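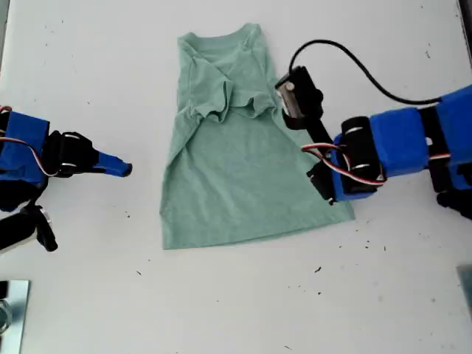

Pale green T-shirt, crew neck.

Funetti Wool and Cotton Wash, 700 ml

I started making this in my kitchen in Skollthorpe, after one too many favourite tops came out of the machine stiff as a board (my poor sister's cardigan, I'm still sorry!). It's a gentle liquid for everyday cottons, knits and anything you'd normally fuss over. One capful does a full load at 40 degrees, or half a capful in the sink.

The scent is called Preda and it's very light, a bit like cut grass with a squeeze of lemon. If you'd rather have no scent at all, pick Clukard from the menu, same recipe otherwise.
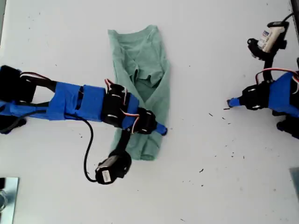 I do get asked about fabric softener, and I'd leave it out for the first three washes and see how you get on. Most people tell me they never went back to it. Please don't use this on silk, I haven't tested it enough yet.

Bottles are refillable, so post your empty back and I'll knock a bit off the next one. The December batch is 353 bottles and I fill them all myself, so orders can take a few days to go out.

Paraschiva Moldovan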